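Brerkari workshop opens its robot arm build to home makers

2 May 2022

Brerkari, the shared workshop run by its own members, is very pleased to say that its long-running robot arm build is now open to anyone who would like to follow along at home, whether you have a full bench or just a laptop on the kitchen table.

The project goes by the name of Tokix. It began as a way of practising small furniture jobs in simulation before trying them on a real bench, and it has grown a good deal since then -- rather more than any of us expected when we first cleared a shelf for it! Members have put in 521 hours so far, and the shared folder now holds 203 saved runs, all of which can be opened, changed and played again by anyone who asks for a copy.

"I came in to mend a chair and stayed for the robot," said Nusrat Majumder, who looks after the project. "What I love is that you can try a silly idea in the evening, see how the arm gets on with it, and have another go before bed without so much as a scratched table leg."

The build notes run to 78 pages, in everyday words, and were put together with kind help from our friends at the Saithong makers' group, who read every draft and were very patient with us. A second set of notes, on building a gripper at home, should follow in July.

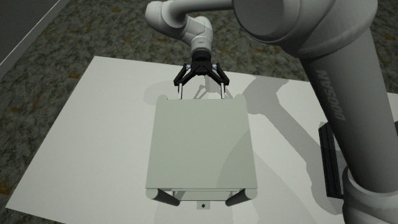 The simulated arm with its two-finger gripper at the far side of the small green-grey furniture piece, in both views.

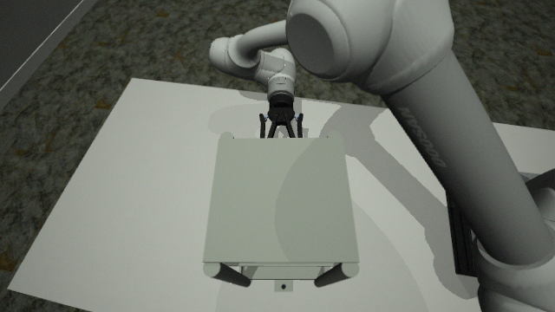

Do I need to own a robot arm to take part?

You can do all of the first set of notes on an ordinary home computer, and members are welcome to bring their questions to the workshop.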